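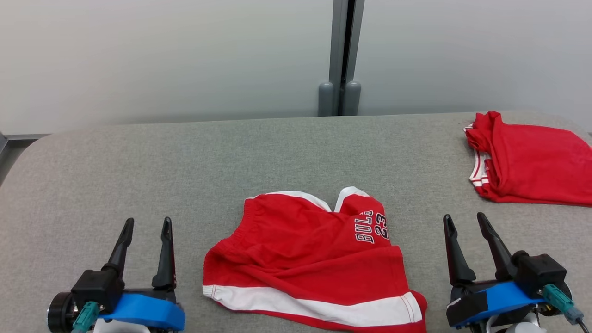 24/01/2022

Visite chez Stirnik, site de Gindunbridge. Poste de pliage à deux bras, pinces parallèles à doigts noirs, table recouverte de tissu gris. Article présenté : un short de basket rouge, posé à plat mais froissé, marquage BULLS 23. Le maillot plié reste à droite. Selon le technicien, 352 cycles enregistrés depuis la mise en service — neuf échecs de saisie, dont cinq sur la ceinture élastique. Demander à Bayram la course des doigts. Prochaine démonstration en février.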